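Two Nights in the Akpalu Trail Tent

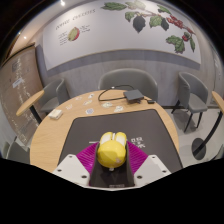
Round table, gray chairs and the illustrated wall behind.

I had been promising myself a proper couple of nights out since the spring, and what with one thing and another (a leaking roof, then a visit from my sister that ran rather longer than planned) it was May before I got my boots on. My old tent finally gave up at the zipper last fall, so this was the first outing for the Akpalu, which I bought from the little outdoor shop in Tomport for $349. That is more than I have ever spent on a tent, and I walked around the block before I went back in and paid!

I took the ridge path up from Draltville and pitched at 3516 feet, on a grassy shelf that my friend Recep Kahraman told me about years ago. The Akpalu went up in around 2 minutes less than it takes me to boil water, and I am slow at tents. The poles are all one length, bless them, and the clips are big enough to manage with gloves on.

The wind got up after dark, as it always does on that side, and the fly did flap a good deal until I crawled out and moved the back pegs. After that I slept like a log. It rained toward dawn and I stayed dry, though there was some damp on the inner wall by my feet, and I would like a second vent at that end.

Now for the grumbles. The pegs are poor, thin things and I bent 2 of them in perfectly ordinary ground. The stuff sack is cut so tight that packing up on a cold morning had me muttering. And the porch is fine for boots and a stove, but my pack had to come in with me.

Still, I was sorry to take it down. I walked out by the Solport side with the sun coming through at last, and caught the afternoon bus home. Four stars from me, and I'm taking my old pegs next time.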